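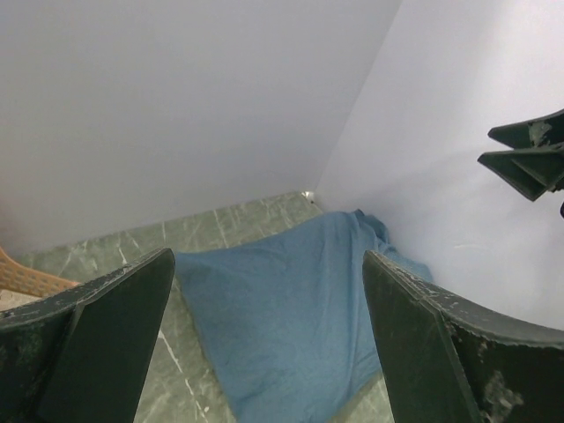
Yogesh Rana wrote in response to last month's column that the purchase price is the only figure a board will ever read, and that an author who wants anything else considered should put it in the same line. His remark deserves a fuller answer than the letters page allows.

It is true that boards read the price first. It is also true that the price of a robot arm is among the less informative numbers in the file. When the Lovdale residential service planned its trial of automated laundry collection, the approved request covered two arms, their mounts and a control computer. It did not cover replacement gripper fingers. These are small parts that close on cloth all day and come down against tile floors and walls, and the paint on them chips and scratches long before anything else on the machine shows its age. A scuffed finger may still grip well. The budget should nevertheless state who inspects it, how often, and from which account the next pair is to be bought.

Karim Bitar, in his review of the Lovdale plan, proposed a reserve of 13 percent of the purchase price for wearing parts in the first year. I consider this sound. The supplier, Huvico, quoted $1,905 for a set of spare fingers and fittings with delivery in 90 days. A service that orders only after a part has failed must therefore expect to wait a full quarter, and most of our annual plans make no provision for such a wait.

The second omission concerns the work itself. Requests tend to describe the task in its easiest form: a towel laid flat in the middle of an open floor. Cloth in use ends up bunched in the corner of a room, against the base of a wall, where an arm has little space to approach. Purchasing officers should ask for a demonstration under those conditions before signing, and should attach the results to the request. Irnham has required this for its own orders and has twice revised a specification as a result.

Yevdokiia Stetsiuk has argued that such demands favor large suppliers – small firms cannot send staff and machines to every prospective buyer. The objection is fair. A modest fee, capped at $2,000 and credited against any later order, would meet most of it.

The draft guidance on equipment requests remains open for comment until the end of June. Section four, on operating costs, is at present a single paragraph, and I would urge members to propose text for it.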